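¿Cómo quito las manchas blancas de una encimera de madera?
Bjartur Stougaard
Tengo una encimera aceitada desde julio y ya le han salido cercos de vasos. Le di aceite Plasau una sola vez. ¿Lijo o pruebo otra cosa antes? 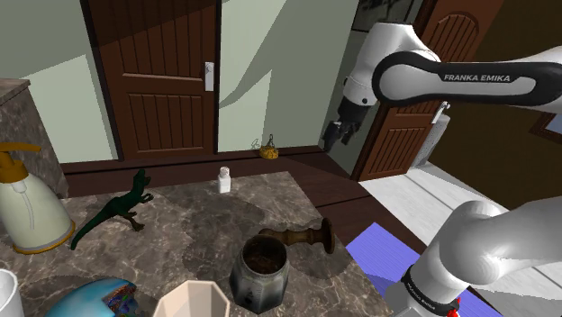 Encimera y, al lado, la alfombrilla del suelo

Chia-jung Lo
Lija suave, grano 300, siempre a favor de la veta. Luego aceite, y a las 11 horas otra mano.

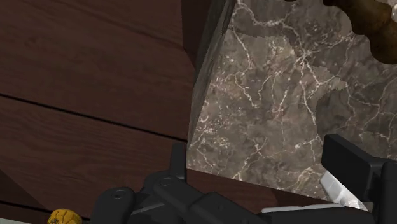
¿Cuánto aceite hace falta por mano?
Con 100 ml me llegó para toda la encimera.

Modside
Yo le puse barniz y listo.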